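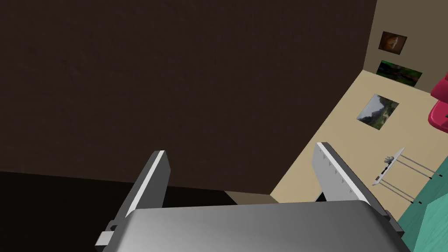

Two-finger gripper, open, computer render

Ticket 19: story file rejected as too long
Category: Submissions / Flash fiction
Opened 2026-08-30 by Kirsty McKinnon

I'm trying to send a flash story, "Rasa", to Tillside. The form says it's over 1,000 words and won't take it. My word processor says it's under. I saved it again as plain text – same message. The cover letter is in its own box.

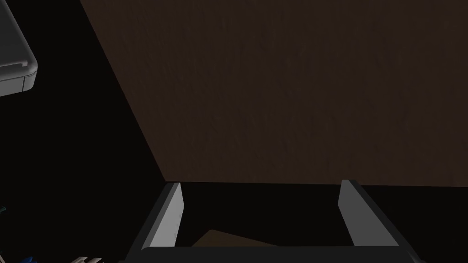

Botond Sipos: The form counts a spaced dash as a word. You have 40 of them. Close up the spaces and upload again, and we'll put them back at proof stage if it's accepted.

Kirsty McKinnon: Done, it went through. Does the title count too?

Botond Sipos: No. Closing this one.

2 comments | Share
Contact the editors | Back to top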